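Trelumton Opens Its First Community Tableware Library
30 Jul 2020

TRELUMTON - Planning a backyard supper, a birthday lunch or a reunion picnic is about to get a lot easier in Trelumton! The Voncombe Table Library opens its doors in August with 433 place settings that residents can borrow free of charge, and we could not be happier to share the news.

The idea is simple. Borrow what you need, use it, bring it back. 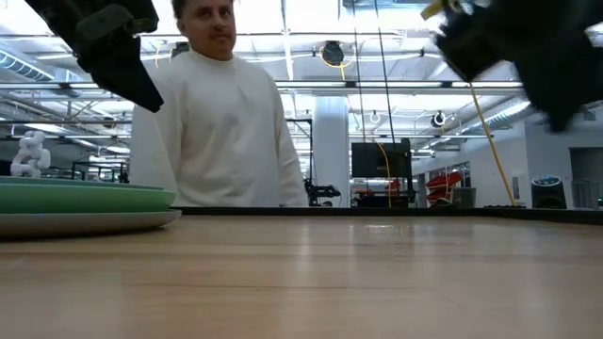
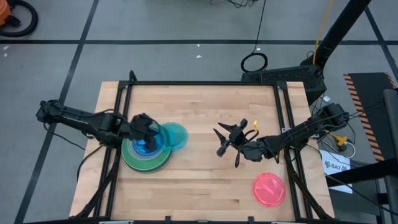
Each place setting includes a dinner plate, a side plate, a bowl, a cup and flatware. Households may check out up to 50 settings at a time and keep them for five days. Serving platters, pitchers and salad bowls can be added to any order, and so can cloth napkins while supplies last.

The library is a project of Nudovis, the Trelumton reuse network, with storage space provided by Worku Kitchen Supply. Most of the collection was donated by local families over the winter. There are wedding sets that lost a few pieces along the way, diner plates built like tanks, and one very cheerful batch of soup bowls from the old Voncombe school lunchroom. Mixed tables are part of the fun - borrowers can ask for matching colors, or let us surprise them.

"We asked our neighbors to look in the back of their cabinets, and they came through in a big way," said a Nudovis spokesperson. "Some of these dishes haven't been to a party in years. We can't wait to see them out on the lawn again."

In a survey this spring, 448 Trelumton households told Nudovis they had bought disposable plates for a gathering in the past year. Many said they would have liked to use real dishes but didn't own enough of them.

With smaller gatherings the rule this summer, the library has also put together picnic crates for two, four or six people. Pickup and return are by appointment at the side door of the Voncombe building, and all returned items go through a commercial dishwasher before they are lent again. Borrowers only need to scrape and rinse.

Chips and breakages happen, and there is no charge for the odd broken plate. Please wrap the pieces in newspaper and send them back with the crate.

Reservations are open now to anyone with a Trelumton address. Dish donations will be accepted again beginning in August, with serving pieces and soup spoons at the top of the wish list.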